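# The Arm That Wouldn't Let Go

The first time it happened, I blamed the soap.

I'd been at Closova for one morning, drinking their terrible coffee and watching a robot arm tidy a table, and the thing it was tidying was slippery. So when the gripper went into the bowl, stopped, and just hung there with the little bar still pinched in its fingertips, I figured, well, soap. Then it did the same thing with a paper cup. Then with a candy bar. By lunchtime the engineers had quit making jokes.

Closova is a small shop that tests household robots for other companies, and the job that week came from Semaan, which wants to sell an arm that clears up after you. The routine is about as dull as it sounds. Pick up a snack, put it in the bowl, go back for the next one. On a good day the arm gets through 300 of these before anyone has to touch it. In May, after a software update, it made it to 17.

What went wrong was sneaky. The arm would lower the gripper, send the command to open, and get a cheerful message back saying the fingers were open. They weren't! The arm believed the message and tried to head off to its next pickup, still hanging on to the last one. Sometimes the wrist noticed the extra weight and froze. Sometimes it didn't, and off went the candy bar on a tour of the table (my notes from that morning just say "whoa" a lot).

Nobody got hurt, and the arm is slow enough that I could have strolled out of its way. But there was one run I didn't enjoy. A technician saw it freeze, figured it was done, and reached over to free the wrapper. The arm woke up and lifted. It bumped her knuckles, gently, and she said a word I can't print here. She was fine. She was also pretty mad, and I would've been too - a stopped robot and a switched-off robot look exactly the same from the outside.

It took the team 5 days to find the cause. They swapped fingertips, they swapped cables, they went through 519 lines of log with a highlighter, on paper, like it was 1985. The culprit was a timer. The update had shortened the wait between "please open" and "okay, opened," so the software was reading back its own request and taking it for an answer.

The fix went in that same evening, and I stuck around to watch the bowl drops being run again. 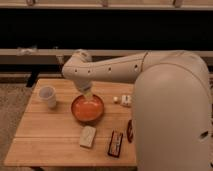 *Gripper down, tip just inside the rim: the point in the routine that caused all the trouble.*

There's a new house rule at Closova now, too. No hands over the table until the power is off at the switch, even if the arm has been still for ages. The technician with the bumped knuckles wrote it up herself, in red marker, and taped it to the door.

Semaan has asked for another full round of testing before the arm goes anywhere near a kitchen. I've been invited back for it, and I'm bringing my own coffee.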